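It was January when I decided to learn how to sleep again. I write "learn" because for me it was a kind of study, with a notebook and a pencil and many mistakes.

I moved to Lolemel for work, to a flat above a bakery. The rent was good and the smell in the stairs was good, and I signed the paper in one afternoon. What I did not ask was at what hour a bakery begins its day. The answer is 3. At 3 in the morning the mixer starts, and then the metal door goes up, and then a person with a very nice voice sings to the radio. I have nothing against this person. I only wish the song came later.

In the first weeks I tried to solve it with money. I bought wax earplugs, then foam earplugs, then a machine that makes the noise of rain. The rain machine has 34 sounds, and I can tell you that most of them are the same rain. One is called "Train at Night" and I used it for a while, but I come from Monti, where the real train passed behind our kitchen, and the false one made me homesick and more awake than before.

So I started the notebook. Every morning I wrote down when I went to bed, when I woke up, what I had eaten and how I felt. I am a slow reader of myself, and it took me many pages to see anything. The first thing I saw was that the bakery did not wake me every night. Some nights I slept through the mixer and the door and the song. On other nights I was already awake when they started, lying there and waiting for them, and angry in advance. This was not pleasant to find out. I had told the whole office about the bakery.

The second thing was my supper. At home we ate late and we ate a lot, and I kept this custom alone, with a full plate of pasta at ten in the evening. In the notebook the heavy suppers and the bad nights stood next to each other so often that I could not pretend any longer. I do not say it is the same for everybody. My grandmother ate beans before bed all her life and slept like a stone in a field.

I moved supper to seven, and then of course I was hungry again at ten. For this hour I made a rule: one fruit, eaten sitting down, with the telephone in another room. An apple is too loud for me at night, I don't know how to say it better. A banana is fine. A peach is the best, when the season allows it, because you must pay attention to it or your shirt will suffer.

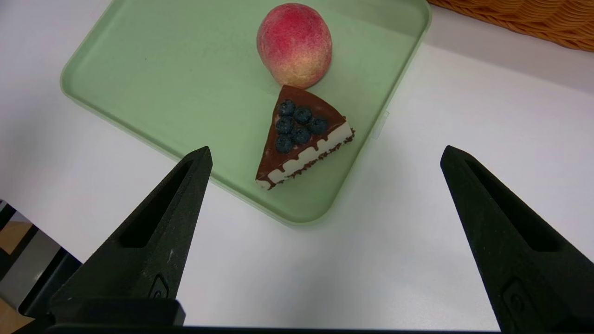 *A peach on the green tray.*

I keep the rule also when I have guests, and they laugh, and then they ask if there is one more peach.

The third thing was the light. My bedroom window looks at the street, and the lamp of the pharmacy is on until morning. I hung a dark curtain that I bought in Urkus, at the big market under the bridge. I measured the window wrong, so the curtain is too short by the width of a hand, and a green line of light lies across the floor. I wanted to change it, but now I am used to the line. When I get up for water I walk along it and I don't hit my foot on the bed.

What did not work: warm milk (I don't like milk, so I was only lying in bed and thinking about milk). Counting backward from 2,031, which was advice from a colleague. I asked why this number and he said a smaller one ends too soon. I got to the end two times, and I can't recommend it. Reading in a foreign language also did not work for me, although many people promise it. I stop at every word I don't know, and I want to look it up, and the dictionary is in the telephone, and then it is one o'clock and I am reading about the history of buttons.

There was also the week in Grurutitz. I had some free days and I rented a room near the lake, far from any oven. I thought I would sleep like a child. It was so quiet that I could hear the refrigerator on the floor below, and something small that walked in the roof. The first night I slept four hours. The third night I put on the rain machine, quite ashamed, and then I slept until the lady of the house knocked to ask if I still wanted breakfast. I did want it. She made eggs with a sour cream that I have looked for in every shop since then.

When I came back, the bakery sounded different to me. I can't say friendly, but I knew the order of it. Mixer, door, song. Sometimes I wake up at the mixer and I am asleep again before the door. If I am still awake at the song, I get up, I don't fight, and I iron a shirt or write a letter. After that I go back to bed for the last part of the night, and this last part is often the best one.

From the notebook of last month I have 19 nights with the word "good" next to them. In January I had not even one, only "bad" and "very bad" and once a drawing of a loaf of bread with a knife in it.

I still wear the wax earplugs in summer, when the windows must stay open. If somebody knows a brand that does not fall out when you sleep on your side, please write it in the comments. The foam ones I have already tried, and I found one of them in my coffee.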